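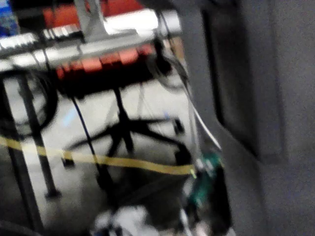
Figure 3. Wrist camera view towards the floor beside the suturing cell.

3.2 Cell layout and upkeep

The cell was set up in June by Tuva Westerberg and Kjell Brekke and stayed in the same room for the whole study. It has two instrument arms, a fixed camera trained on the tissue pad and a small camera at the wrist of each arm. The control software, Plivovel, runs on one computer and stores the camera streams together with the joint readings.

Most of the upkeep concerned the instruments. The jaws are driven by thin cables that pass over pulleys in the wrist, and these cables stretch with use. When one goes slack the jaw still opens, but it closes late and with less force, and a thread can slip during a pull. We checked cable tension before each session by closing the jaws on a spring gauge and comparing the reading with the one taken when the instrument was new. An instrument that failed twice in a row was sent to the bench, where Valter Engebretsen replaced the cable and reset the zero position of the joint. This was done 5 times over the study.

Thread caught in the wrist was the other common fault. Short cut ends work their way in beside the pulleys and are hard to see from the console. We now brush out both wrists whenever a pad is changed.

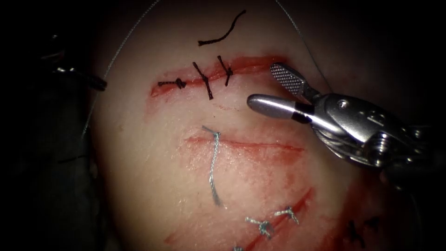
Can the tension check be skipped if the arm is moving normally?
Arm motion is a poor guide. The joints of the arm have their own drives, and a slack jaw cable does not affect them, so the check should be made even when the arm moves well.

After a cable was replaced, the instrument had to be registered again to the fixed camera. We used the Torance routine, in which the jaw tip is brought to four marked points on a flat plate. If the error at any point was too large the whole routine was repeated - correcting a single point tended to shift the others. Wendell Szabo carried out all the registrations, so differences between operators play no part in the results.

Wiring needed less work but caused the longest stoppage. A connector on one of the interface boards had worked loose, and the fault came and went with the position of the arm.
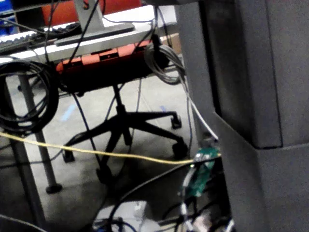 Ulla Nyberg traced it by holding the arm still at a series of poses and reading the signal at each. The connector was reseated and its cable given more slack. In all, the log holds 479 sessions, of which 127 were preceded by some form of adjustment. Sessions in which a fault was found part way through were left out of the analysis in Section 4.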